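Loncombe House Residents' Meeting
Shared kitchen, counter and storage
Minutes, Tuesday, 7:00 p.m., Room 413

Present: nine households out of the usual number. Apologies from the second floor, who sent a list of complaints in place of a person. Huw Prothero in the chair. Minutes taken by the household in 408, under mild protest.

Item 1. Minutes of the last meeting

Approved with one correction. The minutes said the shared kitchen had been "reorganized." The meeting preferred "things were moved." The action to label every shelf was marked done last time. The writer of these minutes has looked for the labels and would welcome directions.

Item 2. The counter

The chair reported that the new arrangement has been in place since August and that he considers it a success. Asked how he was measuring that, he said the counter feels calmer. The meeting noted this.

The arrangement, for those who missed the earlier discussion, is one storage box with a drawer, one tray, a hanging basket and a spice rack. The idea is that everything left on the counter belongs in one of the four. Several people said they liked the idea. Fewer could say which things went where, and two people who both claimed to have read the sheet on the fridge gave different answers about tea. 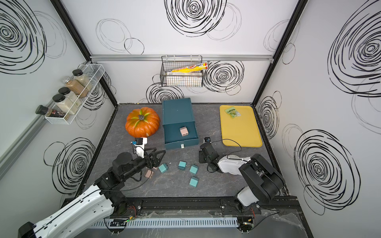 Spices took up more of the evening than they should have. The position in August was that every container would carry a name and the month it was opened, and that anything without both would be thrown out. The wire rack on the wall has been a partial improvement, and the jars with black lids do at least look as if they belong together. But a brown powder is a brown powder, and two of the jars hold something white or beige that could go in a cake or ruin one. A proposal to taste them was not seconded. The household in 402 offered to buy a label maker from Radwan. The meeting remembered the last label maker and asked for masking tape and a pen.

Agreed: names on all spice containers by the next meeting. Anything without a name on that date goes in the trash, no appeals.

Item 3. The drawer

Chargers were brought up by the second floor's list, which devoted a full page to them. The complaint is that people borrow one, return a different one, and regard the matter as closed. The chair's answer was that the drawer was bought for exactly this and that people only have to use it. The second floor's page had anticipated this reply and described it as "a hope."

It was pointed out that a drawer gets used if it is easier than the counter, and that it takes one more step to open something than to drop a charger next to it. There was a long exchange about leaving the drawer open permanently. Those in favor said it would save time. Those against said an open drawer is a tray, and we already have a tray.

Some discussion of tape. One resident believes tape along a drawer front makes it last longer. Another believes it collects crumbs. Neither had evidence and the subject was dropped.

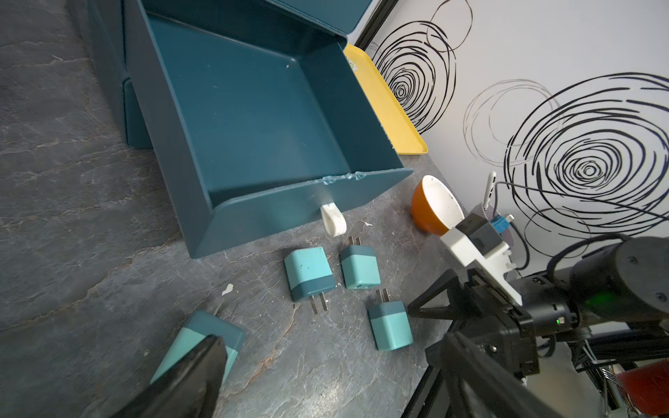
A resident asked who decides when a charger has been left behind for good.
The answer from the chair was that anything still unclaimed at the end of the month goes to the front hall shelf, and after one more week to whoever wants it.

The household in 405 asked for it to be recorded that they have lost chargers under every system so far and expect to lose them under this one. Recorded.

Agreed: chargers only in the drawer. No batteries, no rubber bands, no takeout menus, no keys "for a minute." The chair will write this on a card. The meeting asked him to keep it to one card.

Item 4. Seasonal items and the pumpkin

A motion was put to remove the artificial pumpkin from the counter. The mover argued that a decoration without a season is clutter, and that it takes up the back corner where a toaster could stand. Against this, it was said that we don't own a toaster. The mover said that was partly the point.

Opinion was divided more evenly than expected. The writer of these minutes had assumed the pumpkin was unloved and was surprised to learn that three households think of it as a fixture. One person says good morning to it. A compromise under which it would spend half the year in the hall closet was rejected by both sides — the closet has its own waiting list.

Vote: four to remove, five to keep. The pumpkin stays. The mover gave notice that the motion would be back.

Item 5. Money and replacement storage

The kitchen fund stands at $3,721. The chair proposed spending up to $3,000 of it on a fitted storage wall and passed around two quotes. Cimevport would supply closed cabinets with soft-close drawers. Grerberg would supply open shelving and what the quote calls a "clarity consultation." Asked what the consultation consisted of, the chair read the paragraph aloud twice, and the meeting was no further forward.

The feeling of the room was that most of the fund should not be spent on finding out whether people put things away. A storage wall would hold a great deal more than the present box, and so would hold a great deal more that belongs to nobody. The household in 402 suggested a second box of the same sort, at a price she described as lunch. The chair thought this lacked ambition.

It was also said that the box hasn't been given a fair try. The lid and the drawer are used by different people for different things, and those people haven't met. If the box were used for one purpose for a whole month, we might learn something, even if what we learned was that it's too small.
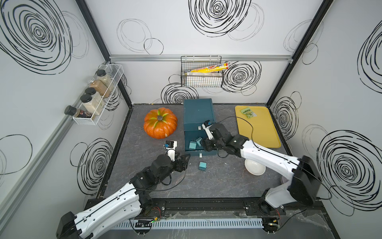
Huw Prothero replied that he had heard "give it a month" at every meeting since he took the chair, that a month always ended up as a season, and that both quotes would expire while the residents of Loncombe House were still discussing where to keep a plug. He asked that his disappointment be minuted. It is hereby minuted.

Vote on the storage wall: two for, seven against. Both firms to be thanked. The chair may bring the matter back with one quote, in plain words, without a consultation in it.

Item 6. Tray, bowls and food left out

The tray was meant for food that is open to everyone. In practice people see it as a place to put a thing down while deciding. The second floor's list asked for a written rule. The draft rule ran to half a page and contained the phrase "reasonable snack." The meeting cut it to: if it's on the tray, anyone may eat it.

There was less agreement on bowls. A bowl with a spoon in it means "I'm coming back" to the person who left it and "dishes" to everyone else. The writer suspects no wording will fix this. A time limit of one hour was adopted, with nobody volunteering to own the clock. 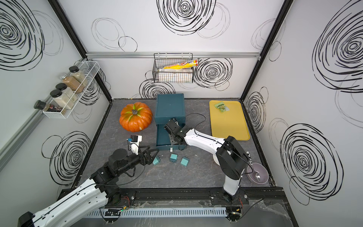
Does the tray rule cover food with somebody's name on it?
Food with a name on it shouldn't be on the tray at all, and if it is, the tray rule wins.

The household in 405 said this was harsh. The chair said it was short, and that he'd been told to keep things short.

Item 7. Any other business

The sponge. Deferred.

The sheet on the fridge is out of date and will be replaced by the chair's card. The old one is to be taken down on the same day, so that we don't end up obeying both.

Actions
Spice names: everyone, before the next meeting.
Masking tape and pen: 402.
Card for the drawer, one only: chair.
Letters to Cimevport and Grerberg: chair.
Old fridge sheet to come down: 408.

Next meeting: same room, same time, first Tuesday of next month. Meeting closed at 8:50 p.m.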